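Kurnska Open Day: Frequently Asked Questions

When is it?
Saturday, in March, from 10 in the morning. Sorting demonstrations start on the hour and the last begins at 4.

Do I need to book?
Yes, through the Letevia visitor desk. Each group takes up to 10 people.
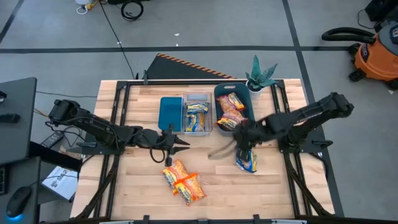 What does the demonstration consist of?
Sorting is the task for the whole session. Two arms share one table, mounted on opposite sides, and move snack packets between the tabletop and the bins by type. Each arm has a two-fingered gripper; the right one has closed on a yellow and blue packet, the same colours as the pair in the clear bin. Martti Kauppinen runs the station and takes questions between rounds.

Why snack packets?
They crease, slide and change shape when pinched. A rigid block would be an easier test and tell us less.
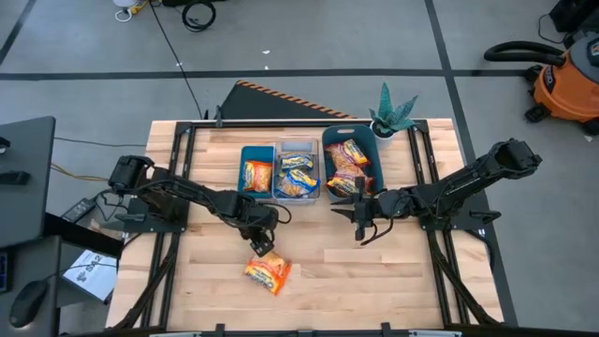 The sorting station, with three bins along the back of the table.

Can visitors place items on the table?
Yes, when the arms are stopped and the operator has said so. Sealed food packets only, please. Tins and glass are not accepted.

Are instant noodles suitable?
Yes. The dried block gives the fingers something firm to hold, but the wrapper can still slip at the crimped ends.
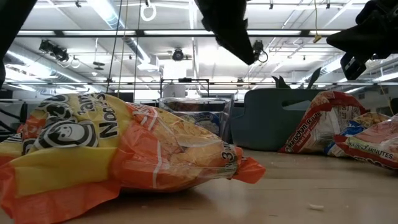 Larger packs may need a second attempt. Siiri Kettunen can advise on sizes before you travel.

Is there step-free access?
Yes, by entrance 2. Please keep to the marked route and step over no cables.

Who do I contact about school groups?
Helmi Laitinen, at the Letevia visitor desk.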